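Home | Programs | Grants | Reports | News | Contact

Search this site Go

Hestberg Community Learning Fund
Progress Report: Adult Evening Classes

Submitted by Delia Lazăr, Program Manager
Tue 6 April

The evening program continues to operate under the grant agreement signed in November. During the reporting period, 203 adults enrolled in English, basic math and job skills courses. Attendance in English classes met the target set in the work plan. Attendance in basic math fell short, and the class was moved to a later hour at the request of students who work day shifts.

Amr El-Sayed has taken over as lead instructor for English. The new placement test is in use at both the Hestberg and Rernura sites. Students now receive their level before the first class meeting, and fewer requests to change groups were received than in the previous term.
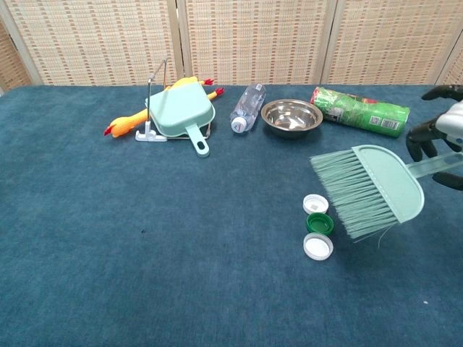
Tabletop with rubber chicken and dustpan, woven divider behind.

The job skills course was rewritten by Kyung-hwa Joo and Danish Kazmi. It now covers online applications, interview practice and reading a pay stub. Nine local employers agreed to review student résumés. Two sessions were canceled due to heating problems at Rernura and will be made up before the end of the term.

Spending is within budget. Textbook costs were lower than planned, and we request approval to move the remaining $539 from books to bus passes. Of the $2000 set aside for child care, the full amount has been committed.

In the next period we will open a second basic math group, complete instructor observations and survey students who left before finishing. Dae-han Cha will send the financial statement separately. Questions about enrollment data should be directed to the program office.

Contact us | Copyright Hestberg Community Learning Fund | Back to top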